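Grid sheet

A grid sheet is a thin, flat sheet printed, scored or molded with evenly spaced lines that cross at right angles. It is used as a guide for drawing, lettering, cutting, measuring and laying out patterns. Grid sheets are made of paper, card, film or flexible plastic. Translucent kinds let the user see a drawing or a dark mark placed underneath and are common in quilting, sign lettering and school art rooms.

Work surface

Grid sheets are normally used on a smooth, level table. A hard top keeps the sheet from dipping under the pressure of a pen, and a plain color makes the lines easier to follow. White tops are often chosen for translucent sheets, which pick up the color of whatever lies beneath them. Textured or patterned tops can be covered with a sheet of white card. 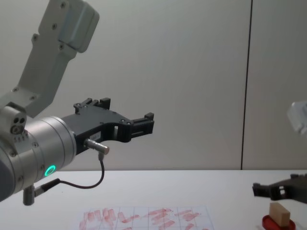

White tabletop, with a loop of thin black cable above it.

Even light matters as much as the surface. A lamp set to one side throws a shadow from the hand across the lines, and many handbooks advise placing it on the side opposite the writing hand. Glossy plastic sheets may also show glare, which can be reduced by tilting the lamp or using a matte sheet.

Sizes and types

Sheets are sold by outer size and by the spacing of the lines. A spacing of 10 millimeters is common for general drawing, with finer grids used for lettering. The Doritz pattern, named for the stationery firm that first sold it, has a heavier line at every fifth square. The Stasetti pattern has lines of one weight only and is preferred for tracing -- the heavier lines can be mistaken for part of the drawing.

Marking

Pencil, wax crayon and felt-tip marker are all used on grid sheets. Pencil takes poorly on smooth plastic. Marker gives a strong line, and red is a usual choice for trial strokes or corrections where the finished work will be in black.

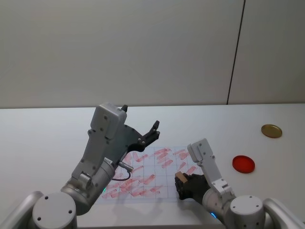
Vol. 68, p. 836

Translucent sheet with a grid and red marker strokes, on a white tabletop.

Dry-erase marker can be wiped from most plastic sheets with a soft cloth. Permanent marker usually needs alcohol, which may cloud some plastics or lift printed lines. Noemí Alvarado's handbook The Ruled Page (Pacheco, 2000) recommends testing a corner first. Gumaro Huerta, who taught sign lettering at the Dellard workshop, had students keep their marked sheets and lay a clean one over the top for each new attempt.

Storage

Plastic sheets are stored flat, away from heat. Sheets kept rolled tend to curl at the ends -- a day under a heavy book will flatten most of them. Marked sheets are separated with plain paper to keep ink from passing from one to the next.

See also: Cutting mat; Graph paper; Tracing paper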